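From: Annelies Widmer
To: clubs-list
Subject: Re: Court allocation and ball supply for the women's regional round

Dear club secretaries,

Thank you to those who replied to the draft schedule. Most of the points raised were minor and have been corrected without further notice. The message from Relleck requires a fuller answer, and it is quoted here so that all clubs have the same information.

On Saturday, Ottilie Zaugg (Relleck) wrote:

> The draft places our second match 90 minutes after the scheduled
> start of our first. If the first goes to five sets, our players
> will have almost no rest. Last season the same thing happened to
> Auer and the matter was left to the referee on the day.
>
> We also ask which ball will be used. Our players have trained
> with the older model since the spring and two clubs tell us they
> have already changed.
>
> Finally, may a team register a second libero after the roster
> deadline if the first is injured?

On the first point, the competition office agrees that the interval is too short. The match between Relleck and Zudska will move to Court 2 and will begin no earlier than 60 minutes after the end of Relleck's opening match, whatever its length. Cameck and Auer will play on Court 1 in the place vacated. Nivaldo Siqueira has confirmed that the officials assigned to both courts can cover the change. The revised schedule replaces the draft in full, and clubs should discard any printed copies of the earlier version.

On the second point, all matches will be played with the new model. The host club will supply 24 match balls. Warm-up balls remain the responsibility of each team, and teams may warm up with either model. Balls must be off the playing area when the referee calls the captains for the toss.

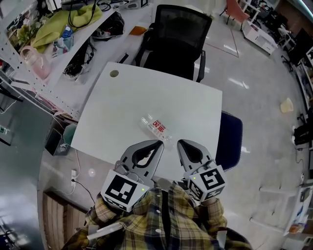

On the third point, a roster may be amended after the deadline for medical reasons only. The request must reach Reto Koller in writing before the technical meeting, with a note from a physician. The replacement must already hold a valid license with the same club. A player registered with another club this season cannot be added, even on loan. This applies to every position, including the libero.

Two further matters need attention. The hall is licensed for 1,130 spectators, and each visiting club may reserve up to 37 seats behind its bench. Reservations should be sent to Liesl Mösli by the end of September. Seats not claimed by then will be released for general sale.

Team benches are limited to registered players and the staff named on the score sheet. Last season several clubs had additional people seated there, and referees have been instructed to delay the start of play until the bench is in order.

Any objection to the revised schedule should be sent to me directly, with a copy to the opposing club.

Sincerely,

Annelies Widmer
Competition Office, Women's Volleyball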